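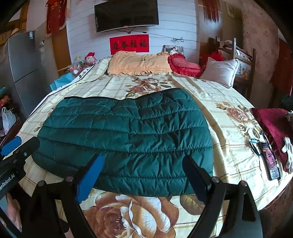
Re: Budget for the soft goods work

Hi all,

Thanks for the nudge. I've been through the numbers again and I think we can get what we need for less than I feared!

My main worry is still the pads. Quilted stuff like that green piece on the bedspread is all puckers and channels, and I'd like us to have plenty of spare jaw pads in the cupboard before we spend a penny on anything fancier. Sarness quoted me 844 for a box of 20, delivery included, which seems fair (Makia wanted more and couldn't say when they'd come).

On 3 October-ish, no promises, I should have the second quote for hand-held grippers. I'd budget for three, so two can be out in people's homes and one stays here for repairs. Bedrooms are where most of the folding gets done, so can we also put in for decent carry cases? Lugging kit up a stranger's stairs in a shopping bag is no fun at all.

Could someone at Sosham check whether the pivots come as separate parts? I'd hate to buy a whole linkage for the sake of one joint.

Maeve

Earlier, Ó Gríofa wrote:
> Before I sign off the equipment line, do we need new grippers
> this year, or would spares do? There's 43 left over in petty
> cash as well, if that's any help with the small bits.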